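Section 4. Stocking the Raised Shelf and Table

4.1 Purpose of this section

This section explains how to load the Sateo pantry table and its raised rear shelf with canned goods. It applies to household kitchens and to shared pantries such as those served by Quintero. Assembly of the posts and rail is covered in Section 3 and must be complete before any food is placed on the unit.

4.2 Before you begin

Confirm that the unit stands level and that every post has been tightened. Remove the protective film from the tabletop. Have the following within reach:

A soft, dry cloth
A marker for dating lids
A notepad or the stock sheet from the back of this manual

CAUTION: The raised shelf is rated for a maximum load of 40 pounds, evenly spread. Do not stand, sit or lean on the shelf or the rail.

4.3 Sorting the cans

1. Bring all cans to the tabletop before placing any on the shelf.

2. Inspect each can. Set aside any can that is swollen, leaking, rusted through or deeply dented along a seam. Do not open or taste the contents. Discard these cans in a closed bag.

3. Wipe each remaining can with the dry cloth, including the rim and the bottom edge. Grit on a bottom edge will scratch the tabletop finish.

4. Find the date printed on the can and write the month and year on the lid with the marker. Where the printed date cannot be read, treat the can as the oldest in its group and use it first.

5. Group the cans by contents: fish, vegetables, fruit, beans, soup. Mixed meals may be placed with soup.

NOTE: Labels in the same group often look alike at a distance. Solid and chunk tuna, and tuna packed in oil and in water, should be kept in separate rows if any person in the household follows a restricted diet.

4.4 Loading the raised shelf

1. Start next to one of the black posts and work along the shelf. Place the heaviest cans closest to the posts.

2. Set the cans in a single layer. Wide, flat cans may be stacked two high if the upper can seats fully inside the rim of the lower one. Do not stack tall cans.

3. Place newer cans at the back of each row and older cans at the front.

4. Leave a finger's width between groups so that a can may be lifted out without tipping its neighbor.

CAUTION: Do not slide loaded rows along the shelf. Lift the cans, move them and set them down again.

4.5 Using the tabletop

The tabletop is intended for the cans that will be opened next. It should not be used for long-term storage, as the surface is needed for food preparation.

1. Choose the oldest suitable can from the shelf and place it on the tabletop, upright and away from the front edge.

2. Turn the can until the name of the contents faces the person preparing the meal. Read the label in full, including the line that states the packing liquid.
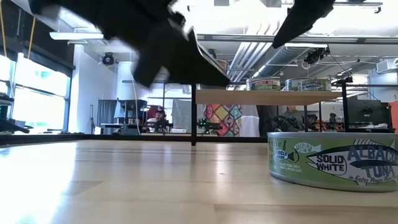
3. Record the can on the stock sheet, giving the contents and the lid date.

4. Open the can on a cutting board. Oil from canned fish should be wiped up promptly with a damp cloth and mild soap, and the surface dried afterward.

NOTE: The tabletop has a glossy finish. In strong daylight, spills can be hard to see. Check the surface from a low angle after each use.

4.6 Routine care

Empty the raised shelf once each season and wipe it with a damp cloth. Check the posts and the rail for movement and tighten them as described in Section 3. Scouring pads, bleach and wax polish must not be used on any part of the unit.

4.7 Questions and replacement parts

Replacement posts, rails and shelf boards may be ordered from the Gravenach parts desk. Please quote the part number shown in Section 7. Written questions about this section should be addressed to Pilar Pereyra, Product Documentation.

Section revised 13 August 2019.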